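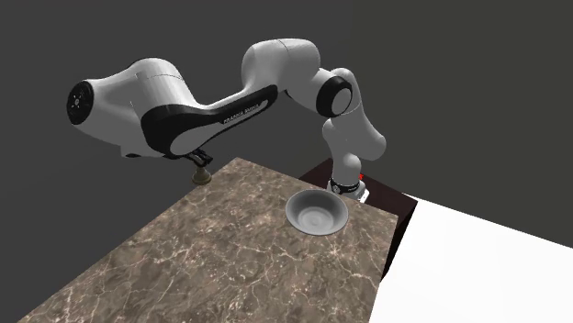 Gripper drops the part on the way to the bowl (sim)

putero_59
Posted 10 February 2018

OK I'm losing my mind a little. Simple pick and place in simulation, small knobby part into a bowl. It grabs fine, lifts fine, and then halfway over the part just slides out of the fingers. 43 runs, 16 drops. Same script every time! I've already bumped the friction twice — no change.

Lamptey
Friction is a red herring imo. Your timestep is too big. Halve it and try again.

NeleLeemans
Disagree with Lamptey, sorry. I'd look at where the fingers close. If the part has a narrow neck and you squeeze right where it starts to widen, it'll squirt out at any timestep. Go a bit higher.

Lamptey
Then it would drop every time, no?

NeleLeemans
Not if the start pose is randomized. Is it?

putero_59
Um. Yes, by a few millimeters. Trying both tonight.

putero_59
Smaller step: still 16 drops, lol. Grasp moved up: 2 drops. Nele wins, but what are the other 2??

Lamptey
Timestep :)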